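Gripper trials move on to thin film

The Altby workshop spent most of January comparing two sets of fingertips on the hand-held gripper, and the notes are now up for members to read. We logged 187 attempts across both sets. Boxes and tins gave us little to argue about, so the later sessions went to soft items, mainly plastic bags.

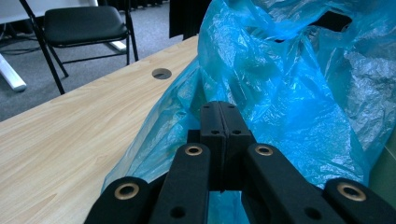
Fingertips closed, with the blue bag on the bench.

Long, narrow tips suit a loose fold of film, but they ask more of the operator. Come in too flat and the bag slides along the table ahead of them. We got 74 usable recordings from the bag work and threw out anything where the fingertips left the camera's view - mostly our own fault for tilting the wrist too far.

Jasstead has asked whether the same linkage will take a softer pad. It should, although the colour needs to stay dark so the tips show up against pale benches.

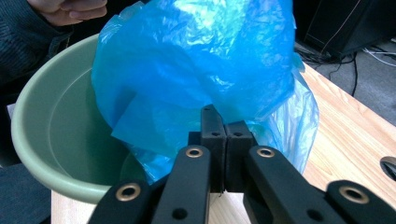

Bag pinched near its lower edge, over the green basin.

Next up is the Clornillow controller, which we'll run against our current one using the same bags and basin. Members wanting bench time should put their names on the sheet by the door before the end of February.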